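Filed under: Kitchen basics > Washing up

Cleaning a flat plate with a two-sided sponge

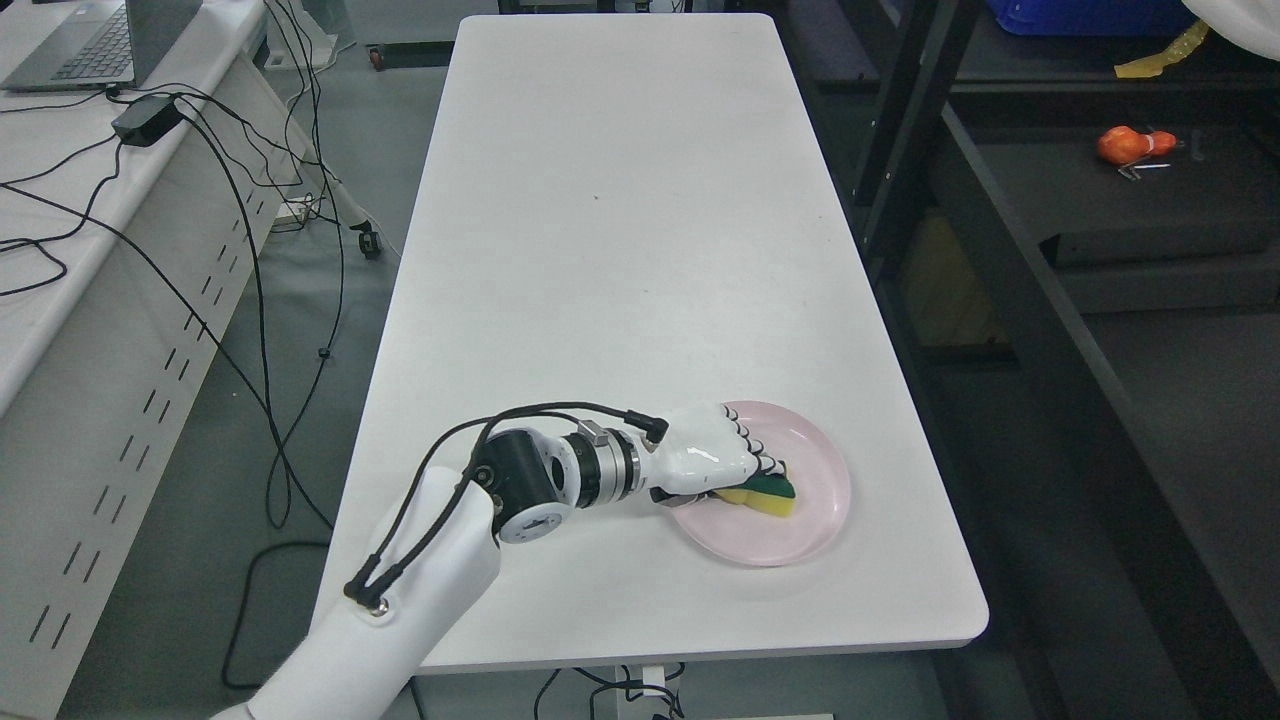
Yellow foam sponge with a green scouring layer, at the middle of a pink plate.

1. Lay the plate face up on a clear table.
2. Wet the sponge with 300 ml of warm water and one drop of washing-up liquid.
3. Foam side down, start at the centre and work outwards in 8 overlapping circles.
4. Wipe the rim last.
5. Keep the scouring side for dried-on food. It can dull a glazed surface.
6. Rinse and rack.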